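Serving from the Bottle
Section 4 of the Vernia Table Bottle owner's guide
Revised 12 March 2025

Read this section before you pour for the first time. It covers drinks served at the table into a small cup or tumbler. For filling and closing the bottle, see Section 3.

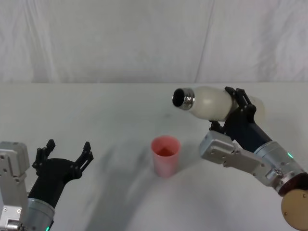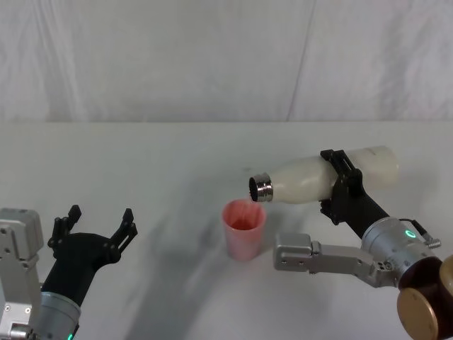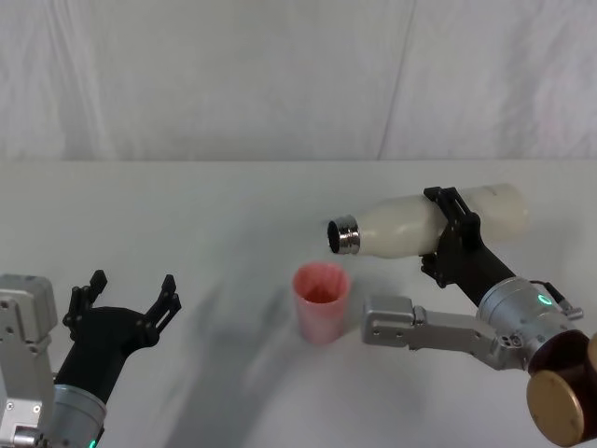 Pink plastic tumbler on a white tabletop.

Reading time: 2 minutes

4.1 Before you start

Use a flat, steady surface. A bare table is easiest to wipe. If you use a cloth, pull it smooth where the cup will stand.

Choose a cup that is wider at the rim than at the base. A tapered tumbler gives you a larger opening to aim for and stacks well afterward. Plastic tumblers are light when empty and tip easily if the neck of the bottle touches them.

Check that the neck fitting is seated straight. A crooked fitting will drip down the side of the bottle.

4.2 Pouring

1. Stand the cup upright on the table, clear of plates and other cups.

2. Hold the bottle around the middle of its body. Do not hold it by the neck.

3. Bring the bottle over the table and tilt it until it is nearly level. Keep the neck beside the cup at this stage.

4. Move the neck over the inside of the rim. Leave a small gap between the two.

5. Lower the neck a little at a time until the drink starts to run. Red juices and syrups will show through a translucent cup, so you can check the level from the side.

6. Stop below the rim. For children, fill the cup no more than halfway.

7. To finish, raise the neck first, then move the bottle away from the cup. Moving sideways while the neck is still down leaves a trail on the table.

8. Set the bottle upright and wipe the neck with a damp cloth.

Note: An opaque bottle does not show how much is left. Lift it to judge the weight before you offer a second cup.

Note: Syrups run slower than juice. Wait a moment after tilting before you lower the neck any further. If nothing comes out, return the bottle to upright and see 4.5.

CAUTION: Do not use the bottle for hot drinks or carbonated drinks. Pressure can push the fitting out of the neck.

CAUTION: Do not squeeze the bottle while it is tilted.

4.3 Pouring small amounts

For a taste, or for syrup that will be topped up with water, cover only the bottom of the cup. Pour with the neck aimed at the inside wall. The drink will run down the wall and splash less. Add the water second.

4.4 Spills and stains

Blot spills with a dry paper towel, working from the outside in. Then wipe with warm water and a drop of dish soap. Red drinks can mark pale tabletops and fabrics if left to dry. Rinse washable cloth in cold water before it goes in the machine.

Pink and other light-colored cups may hold a tint after repeated use with dark juice. Soak them for 14 minutes in warm soapy water and rinse.

4.5 If the drink does not run properly

Drips from under the fitting: Remove the fitting, dry the neck, and press it back in evenly.

Uneven or gulping flow: The bottle is tilted too far. Raise the neck slightly.

Slow flow with thin drinks: Pulp or dried syrup is blocking the opening. Rinse the fitting under the tap. Do not push a skewer or wire through it.

Replacement fittings are sold singly as part number 827. The same part fits the older Baptiste bottle.

4.6 After use

Empty the bottle at the end of the day. Cleaning and storage are covered in Section 5.

Text: Rochelle Delacroix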